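4. Picking up the grippers

I've run the Prillen station at Soltcombe long enough to remember packing every order by hand, so take this section as notes from one operator to another. My shift used to be lifting and taping. These days half of it is showing the arms how a job goes, and my shoulders are a lot happier (my patience, less so!).

1. Put the head camera on first and snug the strap. It's a pain to do with your hands full.
2. Take one gripper in each hand and squeeze each trigger all the way, twice.
3. Hold both out in front of you, with the marker blocks uncovered. Watch your sleeves - loose cuffs love to drape over them.
4. Wait for the tone, then start the task at your normal pace.
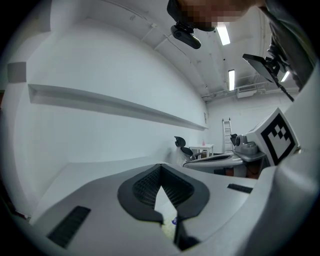
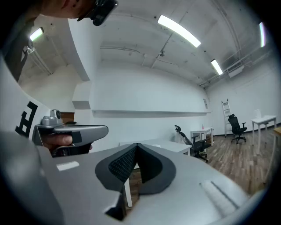
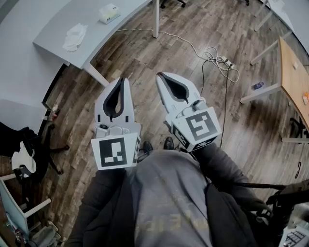
Fig. 4: Grippers and their black-and-white markers, three views.

Note: Your session shows up in Clillow under your badge number. Thomas Amato got it written into the shift rules that those recordings train the arms and don't score people. If a supervisor asks you for them, send them to Zlatko Hoxha on extension 855.

CAUTION: Keep fingers out of the jaws while you squeeze. They're soft, but they do pinch.

CAUTION: Check the floor for cables before you walk with the camera on. You see less of your feet than you'd think.

5. If the tone doesn't come, go to Error 93 in the back of this guide.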